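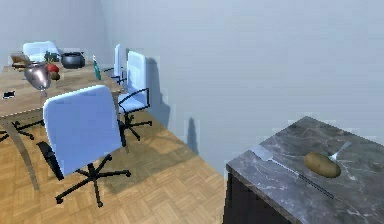 The potato school

How a small firm in Cludport is teaching robots to lay the table, one patient afternoon at a time

The kettle at Stisimis is real, and so are the biscuits, but very nearly everything else you might call kitchen equipment lives inside a computer. I had been told this before my visit and had not quite believed it. I'd pictured robots at hobs, I suppose, and somebody standing by with a fire blanket. What I found on the second floor of the Van Dusen building, above a shop that sells lampshades, was a long quiet room with a good view of the harbour, and people in headsets reaching out with great tenderness to pick up potatoes that weren't there.

The firm makes examples. I could leave it at that and you would have the gist, though it took me most of a day to understand why anybody would want to buy them. Robots that work in factories have generally been told precisely what to do: move here, close, lift, move there. It works beautifully as long as the thing to be lifted is always in the same place. A kitchen doesn't oblige. The fork is never where it was yesterday, somebody has left a phone on the table, the bread has been shoved up against the wall to make space for the shopping. So the people who build household robots have turned to machines that learn by being shown, and to be shown anything at all they need a great heap of showing. A person picks up a potato, and every little movement of the hand is written down. Then the potato is moved, and the person picks it up again.

Stisimis does its showing in a program called Vovora, which draws the rooms and works out how things in them ought to fall, roll and slide. There are 56 rooms in it at present, and I spent a happy hour being walked round them on a large screen, like somebody looking for a flat. They have parquet and tiles and rugs. There are tables laid out for what looks like the end of a long lunch, with office chairs pulled up to them (office chairs! in a dining room!) and a cooking pot left among the fruit. I asked about the chairs and was told, quite cheerfully, that people do eat at home in office chairs these days, and that a robot brought up only on matching dining sets would be in for a shock.

That turns out to be the heart of the place, the cheerful muddle. Whoever lays out a room gets to pull things from a sort of enormous cupboard, and a program then scatters some of them about for good measure. One marble counter I was shown had a spatula, a potato and a fork on it, as if somebody had started to cook and been called to the door. The woman who looks after the layouts, a former window dresser, told me her first rooms had all been sent back.

"They were too nice," she said. "I'd lined up the cutlery. I'd put the fruit in a bowl. One of the engineers said to me, very kindly, have you ever been in a kitchen? And I went home and looked at mine and thought, oh, right."

She keeps a folder now of photographs of her relations' worktops, taken with permission, and has become something of a student of where people put down their keys.

The showing itself is done by a team who are known in the office as hands. Some came from animation and one from a bakery; another had been repairing clocks until his eyes got tired of it. You put on the headset, you take hold of a pair of grips, and your own two arms become those of whichever robot the customer has in mind. This is the part that surprised me most. I had imagined I would see my own fingers. I saw a pair of plain jaws on the end of a jointed arm, and they were a good deal less clever than fingers, and I was to put a fork beside a plate with them.

Reader, I could not put the fork beside the plate. A fork lying flat on a hard top is a horrible thing to get hold of if all you have is a pinch. I came at it from above and it skated off. I came at it from the side and pushed it gently over the edge, where it fell to the floor with a rather convincing tinkle. My teacher, the clock man, let me go on for 10 minutes before showing me what the hands do, which is to go for the neck, where the metal rises a little and leaves a gap underneath, and to tip the thing up by its handle as they close. He did it in one slow, easy movement. Then he did it again with the fork turned the other way, and again with a potato in the road.

I asked whether my own efforts would be thrown out. I rather hoped so. But Stisimis keeps its failures, or at least the honest sort, in a separate pile with a label saying what went wrong. Customers ask for them. A machine that has only ever seen forks picked up nicely has no idea what to do when one slides away, and some of the most useful material the firm sends out is of people making a mess of things and then putting it right: the dropped spoon found again, the apple chased across a table and caught. The hands are encouraged to recover wherever they can. What does get thrown out is dithering. If you stop halfway to scratch your nose, or wave the arm about while you think, the learning system may well decide that waving is part of the job.

"You'd be amazed what it picks up," said the woman from the bakery, taking off her headset to give her hair a shake. "I used to do a tiny pat when I'd put something down. Just a pat, like you would with dough. I had no idea I did it. And then we had a message from a customer wanting to know why their robot was patting the plates."

She has trained herself out of it at work and says she still does it at home.

Each attempt is checked by somebody other than the person who made it, usually the same afternoon, and this is done at double speed with a cup of tea. The checkers look for the obvious things, a cup passing through a table top or a pot that hangs in the air for a moment before remembering itself, and they also write a sentence saying what was done. The sentences matter more than I'd have guessed. The robots are meant to follow spoken requests, and so each example has to come with words, and the words have to sound like those a tired person might say on a Tuesday night. "Place the vegetable upon the counter" was an early effort and is still quoted in the office whenever anyone gets pompous. Nowadays the checkers write several versions, some of them downright rude. I saw "shift that spud" on a list, next to "could you move the potato for me, please".

Does any of it work once it leaves the computer? I put this to the engineer who runs the technical side, a thoughtful man who had been eating the same sandwich since I arrived, and he didn't hurry the answer. Drawn rooms have come on enormously, he said. The light falls properly now, and a shiny jug picks up a bit of the room around it, as it should. But there's no getting away from the fact that a drawn potato is a simple creature. It doesn't have earth on it. It doesn't go soft. Cloth is still a misery, and anything that pours is worse, and he wouldn't let me see what had happened when they tried to do soup.

His customers mix the firm's examples with others gathered on real robots in real kitchens, which are slow to make and dear, and hard on the crockery. The drawn ones are there to give breadth. You can change the floor, the lamp, the height of the counter and the colour of every chair overnight, and have the same fork lifted in a new room by morning, although he is wary of doing too much of this. An attempt replayed in a different room isn't a fresh attempt, he told me. A person who can see the bottle in the way will reach round it, and you want that reaching round, and the only way to get it is to sit somebody down in front of the bottle.

So they sit somebody down. I had thought, before I came, that a business of this kind would be mostly machinery, a hum in a cupboard somewhere. There is a cupboard, and it does hum. But what I remember is the afternoon going on in that long room, the light moving over the harbour and the hands at their places, each reaching for something with a look of mild concentration that I associate with people doing jigsaws. They work in short turns, since the headsets are heavy and attention goes off sooner than you think. Between turns they wander over to the window. They talk about forks a fair bit.

There's some worry too, and it would be wrong of me to leave it out. A couple of the hands told me they wonder how long they will be wanted, once the machines have seen enough. The engineer thinks the answer is years, given how many things there are in a house and how few of them have been properly shown; nobody has yet asked him for a potato peeler and he is not looking forward to it. The clock man was less bothered. He had spent his working life on things that people were sure would stop being needed, he said, and he'd always had a queue.

Before I went for my train he let me have one more try. It was a different room, with a wooden table and some fruit, and he had kindly given me an apple this time. I got hold of it, I lifted it, I carried it over to a bowl with my breath held and let go a little too high up, so that it bounced off the rim and rolled away under a chair.

"Go after it," he said. "That's good, that. Go on, we'll keep it."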